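Chapter 7

Coalitions and the Art of Threatening to Leave 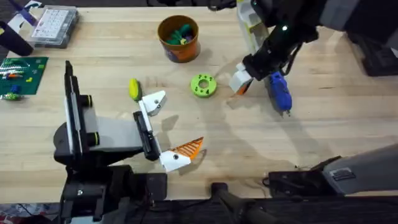

Figure 7.1 Two robot arms over a wooden tabletop.

In April the Plallavley Farmers' List announced that it would quit the government of Tretembridge if the fuel levy was not withdrawn. The levy was not withdrawn. The List did not quit. Its leaders said that they had received assurances, and the newspapers, which had spent a week predicting an early election, moved on to something else.

Most students who read an account like this one want to know what the assurances were. That is a fair question, and we will come to it in Section 7.3, but there is an earlier one that textbooks tend to skip. Did anyone in the room believe the threat in the first place?

The standard account of coalition government runs as follows. No party has enough seats to govern alone. Several parties agree on a program, divide the ministries among themselves, and promise to vote together. A small partner whose seats are needed for the majority holds what is called pivotal power. It can bring the government down, so it can demand more than its size would suggest. The account is tidy and easy to draw on a whiteboard. It also predicts a great many collapses that never take place.

Take the arithmetic in Tretembridge. The assembly had 100 seats. The Farmers' List held 7 of them, and without those 7 the government would have lost its majority. On paper this made the List as strong as the largest party in the cabinet. In practice its members knew what the opinion polls were saying, and several of them held seats they had no hope of winning again. A party that would be wiped out in an early election has a weapon it can fire only at its own foot. The prime minister could read a poll as well as they could.

Stepan Bilyk, whose study of small parties is used throughout this chapter, collected 70 public threats to leave a coalition and followed each one to its end. In 30 of them the party did leave. Bilyk takes this as proof that threats should be taken seriously. We are less sure. His cases come mostly from newspaper archives, and newspapers are more likely to report a threat, and to keep reporting it, when something comes of it. The threat made at a party dinner and forgotten by breakfast does not get into the count. The true share of walkouts is probably lower than his, and there is no good way of finding out how much lower.

A second problem is harder to fix. When a party does leave, we assume that it left for the reason it gave. Parties are seldom so obliging. The dispute over the Veson rail contract is usually taught as a quarrel about spending, with the junior partner walking out on principle. Look at the months before, though, and you find a new party leader who had promised her supporters a break with the old team, a lost regional vote, and two ministers who were no longer on speaking terms. The contract may have mattered. It may also have been the first thing to come along that could be explained in one sentence on the evening news.

None of this means that the stated reasons are always false. It means that a public statement is evidence of what a party wants people to believe, and should be weighed as such. Students sometimes find this gloomy. It is the ordinary caution you would apply to a used-car advertisement.

There is also the question of who is doing the leaving. We write that "the party" decided, as if it had one mind. The Pitkänen affair, which takes up most of Section 7.4, shows how misleading this can be. The party council voted to withdraw, and its ministers stayed at their desks — some for weeks — while lawyers argued over whether the council had the right to instruct them. For part of that time the party was both in the government and out of it, depending on which office you telephoned. Both sides claimed the support of ordinary members, and neither side asked them.

As you read the cases that follow, keep a note of three dates for each: when the threat was made, when the break was said to have happened, and when the ministers handed in their keys. The gaps between them are often more useful than the speeches.

Key terms for this chapter

Pivotal party
Junior partner
Confidence vote
Caretaker government
Credible threat

7.1 What a coalition agreement does and does not bind

Coalition agreements are long documents, and few courts will enforce them. A party that breaks one pays in reputation, if it pays at all. We begin with the text of the Tretembridge agreement, and in particular with its clause on disputes, which both sides quoted in April and which says very little.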